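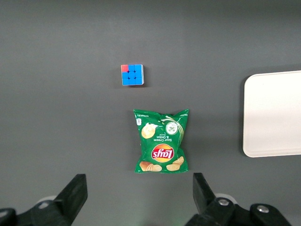

Open-water groups should stop publishing a single water temperature. One reading, taken at the surface near the steps, tells a swimmer very little about the 750 meters that follow. At Sevwood the shallow end of the course warms early in the day, and the channel past the second buoy stays cold well into the afternoon. A lone figure works like the one red sticker on a Rubik's cube face that is otherwise blue: read only that corner and you will get the face wrong. The channel is where people slow down, and it is the part the posted number leaves out.

The remedy is cheap. Take a reading at the entry, one at each turn, and one at arm's depth in the channel. Post all of them with the time of day. Noman Minhas did this through November with a thermometer on a cord, towed behind his float, and it added little to his swim.

Amna Swati objects that newcomers want one number. I accept that they do. In that case give them the lowest. A swimmer who dresses for the channel will be slightly too warm at the start, and a swimmer who dresses for the steps may have to be brought in from 288 meters out.

The average should go as well. It describes water that may not exist anywhere on the course, and for the 2,000 meter group, which crosses the channel twice, it understates the cold part of the swim.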